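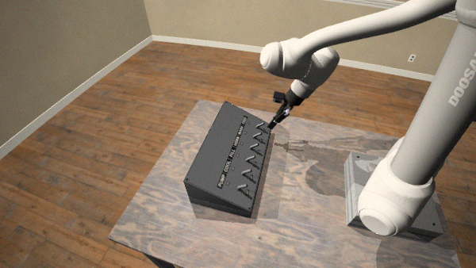

Pokano Simulation Products Team

Prullevine Lever Panel, simulation task pack

The Prullevine Lever Panel is a ready-made simulated workcell for training and testing robot arms on control panel work. It puts a sloping console with a row of lever handles on a table, within reach of an arm and gripper, and gives you the task definitions, reset logic, scoring and recorded demonstrations to go with it.

It is sold as a single download with a one-year license. The pack does not include any physical hardware. If you need the matching real console, see the section on the Clarholm panel further down.

What the task is

An operator, a script or a trained policy is told which lever to move and in which direction. The arm has to find the right handle from its label, approach it without touching the one next to it, move it through its travel and let go. The neighboring levers have to stay where they were.

The handles are evenly spaced and the labels sit in a line beside them, with a small indicator tile between each label and its lever. All the handles have the same shape, so a policy cannot tell them apart by looking at the grip. It has to use the label or the position in the row. You can turn off either of those clues by shuffling the labels or by moving the console between episodes.

The default label set includes PUMP, COOL, FILL, HIGH and MAIN. Labels are plain text in the config file. Short words read best. Anything longer than eight characters is scaled down to fit the plate and gets hard to read from the default camera distance, particularly at the far end of the row.

The end positions are the hard ones. With the console set at an angle to the base, the farthest lever puts the gripper close to the corner of the panel, and a policy trained only on the middle levers will often come in too low there. We suggest including both end levers in training from the start.

What is in the pack

Console model with separate collision and visual meshes. Levers are jointed, with adjustable travel, friction and detent force.

Table, floor and room. The table has a wood-grain top, and the room is plain, with a plank floor and light walls. Surfaces can be swapped for your own.

Arm and gripper configuration. The scene is set up with a white arm carrying DOOSAN lettering and a slim black gripper, mounted on a base plate on the same table as the console. Other arms can be loaded from a standard robot description file.

17 task variants, from a single named lever to sequences with a required order.

3000 recorded demonstrations, split across all the variants. Each one has joint positions, gripper state, lever angles, camera views and the text instruction.

A scoring script and a set of baseline results.

A short manual and a reference sheet for the config file.

Task variants

The variants fall into four groups.

Single lever. One instruction, one lever, with the console in a fixed place. This is the group to start with when you are checking that your arm loads correctly and the controller gains make sense.

Single lever, moved console. Same instruction, but the console shifts and turns on the table between episodes. The limits of the shift are set in the config file. The default limits keep every lever within reach of the arm in the supplied scene. If you load a shorter arm you will need to tighten them.

Sequence. Two or more levers in a given order. Moving the right levers in the wrong order counts as a failure. Partial credit is reported separately in the log and does not change the pass rate.

Recovery. The episode starts with a lever partway through its travel or in the wrong position, and the arm has to put it right before doing the named task. The instruction does not say which lever is out of place.

Scoring

An episode passes if the named lever ends within tolerance of its target, all the others are within tolerance of where they started, and the gripper is clear of the panel when time runs out. Contact with the console body is logged with peak force. It does not fail an episode by default. You can set a force limit and have it count.

Each run writes a plain CSV file with one row per episode. The columns are listed in the reference sheet. We do not collect results and the pack does not send anything back to us. It runs on a machine with no network connection once the license file is in place.

Lighting and cameras

The supplied scene uses soft overhead light that throws a wide shadow from the arm across the table. This is on purpose. Policies trained on flat, shadowless renders tend to do worse on a real bench, where the arm shades the thing it is reaching for. You can change the strength, direction and color of the light, or let it vary between episodes.

There is a fixed camera that looks down on the table from the front and a second one on the wrist. Both can be moved. The fixed camera sees the labels sideways on, and the far ones are blurred at low render resolution. If your policy depends on reading text, raise the resolution or move the camera before you blame the model.

Known limits

Lever friction is a simple model. It does not reproduce the slight stick you get when a real lever has been sitting in one position for a long time. We have added a random starting force as a stand-in and it helps, but it is a stand-in.

The indicator tiles are visual only in this version. They can be set to a color at the start of an episode but do not change when a lever moves. Linked indicators are planned for the next release, due in May.

The screws on the face of the console are part of the visual mesh and cannot be removed or turned.

Soft or rounded fingertips can slip off the handles if the contact settings are left at the defaults. The manual has a page of suggested values for common fingertip shapes.

Only one console can be placed in the scene through the config file. Two or more can be added by editing the scene directly, but the scoring script will only read the first.

System requirements

A desktop computer with a dedicated graphics card is needed for rendering camera views. Runs that use joint and lever states only will work without one, and can be done on a laptop. Allow 300 GB of disk space if you want the full set of demonstrations with uncompressed camera views. The compressed set is much smaller and is what most people install first.

Linux is supported. Windows works through a container and we answer questions about it when we can, but it is not tested before each release.

Using it with the Clarholm panel

The Clarholm bench panel is the physical console this model was drawn from. It is made and sold by Yuen, and orders go to them directly. Lever spacing, slope and handle shape match the simulated version. Label plates on the real panel slide out, so you can print the same words you used in training.

If you plan to move a policy from the simulated panel to the real one, measure the force on your own panel before you start. The levers loosen a little with use. The manual explains how to do this with a hand-held force gauge and where to enter the values.

The table height in the scene is not tied to any real bench. Set it to match yours. The base plate position matters more than people expect, and a small error there shows up as a miss at the far end of the row while the near levers still look fine.

Price and license

Single lab license, one year: $3000. This covers any number of users and machines in one lab or team at one site. Updates released during the year are included. The pack keeps working after the year is over, without updates or support.

Teaching licenses are available on request for use in courses. Please tell us the name of the course and when it starts.

You may publish results, images and video made with the pack. You may not pass on the meshes or the demonstrations. Policies trained on the demonstrations are yours and you can share them as you like.

Trial version

The trial has the full scene and the single lever group, with a small sample of demonstrations. It has no time limit. Saved config files from the trial open in the full version without changes.

Support

Support is by email, in English. Thulani Nkosi handles setup questions and arm loading problems. Please include your config file and the log from the failed run. If the arm loads but shakes or sags, include the robot description file as well.

Requests for trial access and quotes go through the contact form on the Pokano products page. Choose Prullevine from the list and say which arm and gripper you plan to use.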